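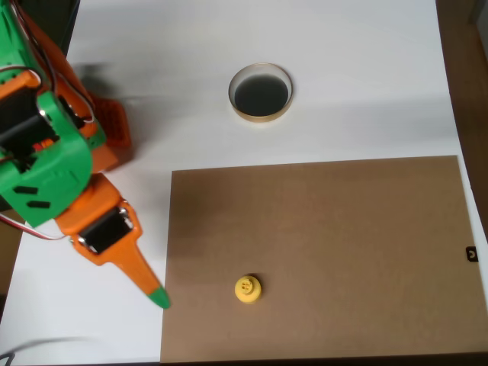 白い天板はなぜ黄ばむのか 塗膜と光、そして洗剤の話

白い机を買うとき、色見本の前で迷う時間は長い。ところが購入後の色の変化について説明を受ける機会は少ない。白色の天板は、使用開始から数年で多かれ少なかれ黄色方向に動く。変化の速さを決めるのは表面材の種類、受ける光の波長、そして日々の拭き掃除に使う薬剤である。

家具用表面材の試験を請け負うトレバスキス(Trevaskis)試験室では、白色天板の色差を継続的に測定している。主任技師のヴラスタ・トミッチ(Vlasta Tomić)氏によれば、苦情として持ち込まれる変色の多くは、天板全体の黄変ではなく部分的な色むらだという。

「全体が均一に黄色くなった場合、使用者はほとんど気づきません。モニターの台をどけたとき、その下だけが元の白さで残っている。そこで初めて相談が来ます」

黄変の機構

白色の表面材は大きく分けて、メラミン化粧板、ポリエステル化粧板、ウレタン塗装の三種が流通している。いずれも白さは酸化チタン顔料に由来する。顔料そのものは安定しており、黄変するのは主に顔料を保持する樹脂の側である。

芳香族イソシアネートを用いたウレタン塗膜は、紫外線を受けるとキノン構造を生成し、これが青色光を吸収するため黄色く見える。脂肪族イソシアネートを用いた無黄変型ではこの反応が起こりにくい。価格差があるため、量産家具の裏面や側面には芳香族系が残っている場合がある。天板と側面で経年後の色が合わなくなるのは、この使い分けによることが多い。

メラミン樹脂は硬度と耐熱性に優れ、光に対しても比較的安定である。ただし表層の樹脂量が少ない製品では、摩耗によって化粧紙が露出し、そこに皮脂や飲料の色素が入る。これは汚染であって樹脂の劣化とは区別されるが、外観上の見分けは難しい。

色差の読み方

色の変化はCIE L*a*b*表色系で測定し、二点間の距離をΔE*として表す。黄変の場合はb*値が正の方向に動く。トレバスキス試験室では、ΔE*が3に達した時点を交換相談の目安としている。並べて比較すれば多くの人が差を認める水準であり、単独で見た場合には見過ごされやすい。

同試験室の促進耐候試験では、キセノンランプを500時間照射した後の試験片を、遮光保管した同一ロットの試験片と比較する。試料は一水準につき5枚とし、測定位置は端部を避ける。端部はエッジ材の接着剤の影響を受け、値がばらつくためである。

「照射時間を実際の年数に換算してほしいと言われますが、窓の向きもガラスの種類も違うので、換算値は出していません」とトミッチ氏は話す。

洗剤の影響

光と並んで見落とされやすいのが洗剤である。弱アルカリ性の住居用洗剤は油汚れに有効だが、拭き残すと乾燥後に成分が表面に残留する。残留した界面活性剤は粉じんを保持し、灰色から黄色の膜を形成する。塩素系漂白剤は樹脂によって光沢の低下を招くことがあり、一度失われた光沢は研磨でも回復しにくい。

エタノールの扱いには注意を要する。メラミン化粧板では短時間の接触は問題になりにくいが、アクリル系やラッカー系の塗膜は白化または軟化する可能性がある。材質が不明な場合は、裏面または脚の取り付け部付近で試す。

家具メーカーのプレデン(Predden)は、9月出荷分から天板の表面材名と推奨洗剤を裏面のラベルに併記する仕様に改めた。同社の事務机「ゾトビー(Zotby)」では、従来「合成樹脂」とだけ書かれていた欄に樹脂の系統名が入る。修理業者からは、再塗装の可否を現場で判断できるようになったとの声が出ている。

日常の手入れ

中性洗剤を水で薄め、固く絞った布で拭き、続けて水拭き、乾拭きを行う。メラミンスポンジは研磨材であり、艶のある面には使用しない。印刷物やゴム脚のついた器具を長期間置く場合は、位置を定期的にずらすか、間に無色の板を挟む。ゴムに含まれる老化防止剤が樹脂に移行して生じる褐色の跡は、表面を拭いても除去できない。

窓際の机では、紫外線カットフィルムが有効である。ただし黄変の一部は可視光の短波長側でも進むため、完全には止まらない。照明をLEDに替えた室内では紫外線量がごく小さく、変色の要因は窓からの光と接触物にほぼ絞られる。

すでに色むらが生じた天板については、濃い側を戻すより、配置を変えて光を均等に当てるほうが現実的な場合がある。日焼けの進んでいない部分は変化が速く、差は徐々に縮まる。再塗装を選ぶ場合は、新しい白と側面の古い白との差が目立つことを見込み、見積もりの段階で側面を含めるかどうかを決めておく。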